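May, morning, second coffee

Sorting the donated cases and pouches today, the lot we've been calling the Bassi lot on the shelf labels. I'd promised myself I'd only do an hour before going back to the zipper samples, and of course I got sucked in! There's something very satisfying about a big gray bin with just a few things left at the bottom (the rest of the lot is shelved, finally).

What's left is the awkward stuff. Soft pouch, black, looks like leather but I haven't checked it properly, so it stays "leather-like" in the log until I do. Then the glossy black case, and the big dark blue oval one with the fabric-like top, which I keep wanting to steal for my drawing pens. And a little blue plush sort of toy, which got in with the cases somehow and has no category at all. I've put it down as 2186 for now, under soft goods. 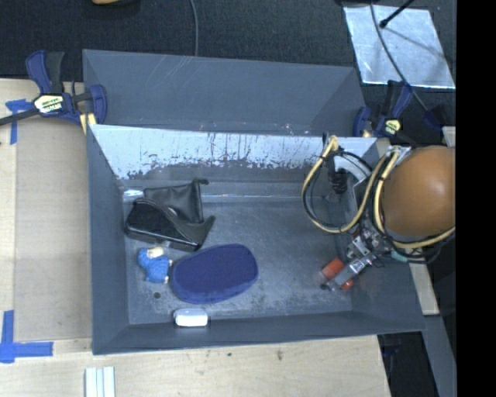

Nabila Rahman thinks the oval case should go with the hard shells whatever the top feels like, because people look for a case by its shape and never by its covering. Fair point, and she's the one who has to find things on the Kernari shelves afterward. I'd still like a second tag on it for fabric. We left it there and went to find more tags.

Bins: the insides are so scuffed now that I can't tell old scratches from new ones. Wiped one down with the citrus stuff for 20 minutes and it made no difference, so I'm done trying.

Still to do: ask Gilang about the toy, print labels from 2000 up, zipper samples (!!).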